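## 4. What ends up on the bed

The part of the study we enjoyed most, and the part that gave us the richest material, was the bed. We had gone into the homes to learn how people sort small belongings when a room has no table to spare. We expected shelves and drawers to be at the center of it. In home after home, though, the sorting took place on the mattress, on top of whatever covers were already there, and the longer we looked the more there was to see!

### 4.1 The bed as a work surface

A made bed is large, flat, soft, and at a good height for someone who sits on its edge. It also has a limit built in: whatever is laid out on it has to be gone by night. Irina Dumitrescu, who carried out the home visits for the Skarnero study in May, noted that people spoke of "clearing the bed" as the goal of the session, even when the stated job was to sort a box. We coded 178 sorting episodes, and in 121 of them the bed was the main surface. That is a much higher share than we had planned for, and it led us to rewrite the second half of the coding guide.

Bedding matters more than we first thought. Many of the beds carried two or three layers with different patterns – a checked blanket over a floral sheet, for instance – and the edges between them made handy borders. One person kept everything still to be looked at on the blanket and moved it onto the sheet once a decision had been made. She had never put this into words before we asked, and she was delighted to notice it. We call such borders *soft lines*, following Dinu's term for the way a rug marks off part of a floor.

Boxes were the other constant. Plain cardboard cartons did most of the carrying, and they rarely held one kind of thing. Packaged goods shared space with cloth items, and the cloth tended to fill whatever room the stiff items left over (Figure 4a).
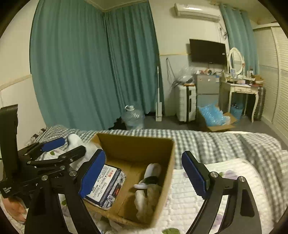 This mixing has a practical side. A carton that holds both stiff and soft things can't be sorted by tipping it out, since the soft things land on top of everything else. People worked from the top down instead, one item at a time, and the slower pace gave them a chance to say what each thing was for. Some of our best interview passages come from exactly these stretches. A participant in the Trellow building talked for a good while about a single scarf, and in doing so told us how she divides her clothes between "still mine" and "waiting for somebody."

### 4.2 Gloves, cloths, and other small soft things

The hardest items to place were the small soft ones. Large clothes have a home in most households, and so do towels. Work gloves, dust cloths, single socks, and odd pieces of fabric don't. They are useful, they weigh next to nothing, and they can be pushed into any gap, so they turn up everywhere. In the coding guide we gave them a group of their own, *fillers*, and split it into 6 types: gloves, cleaning cloths, socks, scarves and hats, bags, and loose fabric.

Gloves turned out to be a lovely case. A knit work glove has no folded shape that people agree on. Some laid a pair flat with the cuffs together, some tucked one glove inside the other, and some simply bunched them up. Cloths were different. Nearly everyone folded them, often into a square, and set them down with a bit of space around them. The two kinds of item could lie side by side on the same bedspread and be treated in quite different ways (Figure 4b). 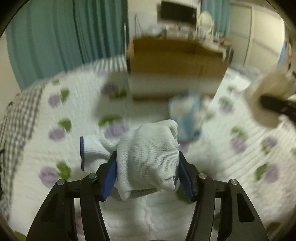
Our reading is that folding marks an item as finished. A folded cloth was seldom picked up again during an episode, while bunched items were handled over and over, sometimes moved from one side of the bed to the other and back. Drader makes a similar point about laundry, where a folded pile is left alone even by people who had no part in folding it. We saw this in shared rooms as well: a second person joining the work went straight for the unfolded things.

**Figure 4.** Sorting on the bed. (a) An open cardboard box with a packaged product and a soft item inside, set on layered bedding. (b) A white knit glove with a blue-edged cuff, and a light blue folded cloth on a floral bedspread.

### 4.3 Limits of the episode count

An episode began when the first item was touched and ended when the person left the bed or said they were done. Breaks for phone calls were counted as part of the same episode. The full item log runs to just over 1,000 entries, and fillers were the group on which our two coders disagreed most, mainly over whether a cloth bag should be treated as a container or as an item. We kept it as an item when it was empty and as a container when anything at all was inside, and we recoded the earlier visits to match.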